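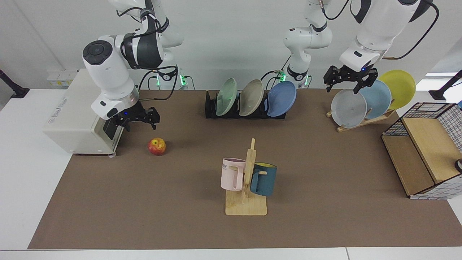 The cupboard is where plates go to be forgotten, according to one reply from Portela, and the plates a family eats from "never get that far." Several other replies made the same point in fewer words. They bear on a question we had treated as settled when the questionnaire was written, namely that a dish is put away once it is behind a door.

4.2 Open and closed storage of everyday dishes

We asked each household where its everyday plates and mugs were kept between meals. Of the 400 households that received the questionnaire, 302 answered this question in a form we could use. Answers were sorted into three groups: closed storage (cupboards and drawers), open storage (racks, stands, hooks and open shelves), and mixed storage. Plates in racks and mugs on a stand, as in Figure 3, count as open storage under this scheme whether or not the rack was bought for drying.

Figure 3. Open storage of everyday dishes: plates in racks and mugs on a stand.

Mixed storage was the largest group in both towns. The usual pattern was plates in a cupboard and mugs in the open, and the reverse was rare. Households that kept plates in the open nearly always kept mugs in the open as well. This held in Portela and in Boscombe, although the kitchens in Boscombe are older and have more built-in cupboards.

The size of the kitchen had less effect than we expected. In small kitchens, open storage was often explained by a lack of cupboard space, but many of the same households also reported cupboards filled with dishes they seldom used. Serving bowls, gift sets and glasses for guests took up the shelves that were easiest to reach. The everyday plates were then left on the counter or the table, and over time that became their place. In the follow-up interviews (19 households), people described this as something that had happened to them. Few remembered choosing it.

Household size mattered more. People who lived alone tended to wash a plate, leave it in the rack, and take it from there at the next meal. Two or three plates were enough for this. In larger households the rack filled up after the evening meal and had to be cleared before breakfast, so dishes moved into cupboards at least once a day. Homes with young children were an exception for mugs. They were kept high up, usually behind a door.

Wording caused some trouble. The questionnaire used the term "put away," and it is clear from the comments that people read it in different ways. To some it meant that a dish had left the sink. To others it meant that the dish was out of sight. A household with a full rack on the counter could therefore answer yes or no to the same question, and both answers would be correct as the person understood it. We recoded these cases from the sketches on the last page of the form where a sketch had been made. Where there was none, the answer was left as given.

The Vallik scale, which we used to score how tidy people felt their kitchens to be, showed a small difference between the open and closed groups. Closed storage scored higher. The gap was widest among people who had lived in the home for less than a year and shrank with time – long-term residents with open storage rated their kitchens almost the same as their neighbors did. We did not ask how often guests came to eat, and that may be part of the explanation. The earlier Guvis survey did ask, but it grouped plates and mugs with pots and pans, so its results cannot be set beside ours.

Food kept near the dishes was recorded only when people brought it up themselves. Fruit and bread were mentioned most often, and usually by households with open storage. Our forms went out in July, when more fruit is left at room temperature, and a winter round would be needed before anything could be said about this. The seasonal question is taken up again in Section 5, together with the answers on drying and dishwashers.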